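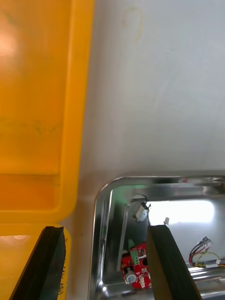
Can a robot do the small chores of a workshop by now?

It can do a few of them, slowly, when the work is laid out in front of it and a person is near to help. Most of the chores in a workshop or in a kitchen are still done by hand, and the people I met for this article expect this to stay so for some years.

I went to Prandmont in March to see how far the machines have come. Prandmont is a town of repair shops and small suppliers. Wovance has its workshop there, behind the bus station. The firm takes apart control units from old heating systems and vending machines and sells the parts which are still good. The taking apart is skilled work and is paid as such. What comes after is sorting, and for sorting it is hard to find people who want to stay.

Hortensia Benítez has led the workshop for a long time and she sorted parts herself when she started. She remembers it as a job that makes the back tired and the mind more tired. You get a tray with boards, cables and plugs mixed together, and you put every piece in its bin. A new worker learns this in one morning. After a week the new worker is fast, and after two months, in her experience, the new worker is looking for another job.

So she agreed when Risberg, a small automation company from the same region, asked if it could try a machine with two arms on one of her sorting jobs.

The chore

In the middle of the white table is a steel tray, and the parts lie in it. On the sides are four yellow bins, each marked by hand with a black pen. The robot has to take a part from the tray, decide what it is, and lay it in the bin where it belongs. A child would understand the job. I stood next to it for most of a morning and I began to see why it is difficult.

Steel is the first problem. The tray is polished and it reflects everything, the parts, the arms, the lights of the room. For a person this is no trouble. Our eyes know that the second red board, the one shining on the wall of the tray, does not exist. The software has to learn it. Yichen Wei, the engineer from Risberg whom I asked the most questions, told me that in the first weeks the gripper went for reflections with great confidence and closed on air.

I asked why they did not use a matte tray. He looked at me in a patient way. "The workshop has steel trays," he said. "If we change the tray, then we have solved our tray and we have not solved the workshop."

The second problem is cables. A circuit board is stiff. If you hold it at one edge, the rest of the board comes with it. A bundle of wires does what it wants. It bends, it catches on the plug of its neighbor, and when it is lifted the part that hangs down may be much longer than expected. Wires also do not respect the tray. A red and a black one can easily lie over the rim and onto the table, and then the machine must understand that the piece outside and the piece inside belong together.

Ms. Benítez picks up such a bundle without looking. She takes it where the wires are twisted, gives it a small shake, and what does not belong to it falls off. I asked her to do it again slowly and she could not do it slowly. She laughed and said her hand had to go at its own speed or it forgot.

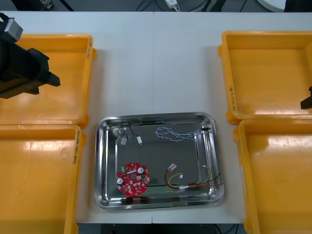

What the fingers do not feel

The gripper has two fingers and they are simple. They open, they close, they can press more or less hard. Mr. Wei's colleague Zixuan Shen works only on this question, how hard to press, and she talks about it with a seriousness which I found very likeable. A small white plug needs little force. A board needs more, but there are places on a board where you should not press, for example on a raised component. A person notices by touch that something is giving way and lets go before it breaks. The robot mostly has to see it, and while it is gripping, its own fingers cover a good piece of the view.

This is a thing I had not thought about before. We also cover things with our hands when we take them. We do not mind, for the skin continues where the eye stops. Try to find a key in a deep bag with thick winter gloves on. Ms. Shen gives this comparison to all visitors, and she keeps a pair of gloves in her drawer for those who do not believe her. I tried it with a bundle of wires. I was slower than the robot.

There are grippers with sensors in the fingertips, and Risberg has tested them. They wear out quickly against sharp solder points, she said, and they are expensive to change. For the moment she prefers plain pads and better learning.

And in the kitchen?

Many readers will ask less about boards and more about dishes. The two questions are close to each other. A sink full of dishes is also shiny, wet things lie over other wet things, and the spoon you want is under the plate you do not want yet. A basket of laundry is the problem of cables made larger.

Zihan Cui worked on household machines before he came to Risberg, and he does not speak of that time with much regret. In a workshop, he explained, you can agree on things. The tray stands here, the bins stand there, the light stays on. In a home the table is moved for a birthday and a cat sleeps in the place where the basket should be. His former team had a machine that folded towels well in the laboratory. They brought it to the apartment of his aunt. The towels of his aunt had long fringes, and with this the afternoon was finished.

He believes that homes will come later and in pieces. Loading a dishwasher may be first, in a kitchen where the people are willing to put the dishes always in the same place. He then added that people who always put their dishes in the same place perhaps do not need help so urgently.

The view from the next bench

At the bench nearest to the robot works Lingyun Kong, and I wanted to hear her before I left. She takes the units apart, so her trays are what the robot receives. I expected either fear or enthusiasm. She had some of both, and she had mostly practical complaints. The machine is slow. It stops when two plugs are hooked together, and then she has to put down her screwdriver and help it. She would like it to make a sound when it stops, because now she finds out only when she looks up.

On the other hand she has changed how she fills a tray. She puts the parts a little apart and she does not drop the cables in a heap anymore. Mr. Wei is not fully happy about this, as it makes the job easier than it is in other shops. Ms. Benítez is very happy about it. She says the human sorters are faster too, with trays like these.

We spoke about money near the coffee machine. The robot is at Wovance on trial and the firm pays only for the space and the electricity. Would she buy one? At the speed of today, she would not. A trained person empties a tray while the machine is still thinking about the second cable. But the machine could work at night, and at night she has no one. If it would manage the easy parts by morning, the boards and the single plugs, and leave the tangled wires for her people, then she could begin to calculate.

It is also what Risberg is now preparing. The company had wanted to show a complete job, every part in the right bin. Since this winter the goal is smaller. The robot should know which parts it can do and leave the others lying. Mr. Wei told me that this is harder to program than it sounds, as the machine must judge a part before it has touched it, and a cable that looks free may be hooked to another one underneath.

When I said goodbye he was already back at the table. Ms. Kong had brought a new tray, and they were discussing whether a plug with one short wire left on it should count as a plug or as a cable. She was for plug. At Wovance it goes with the cables, Ms. Benítez called from the other room, and it always has.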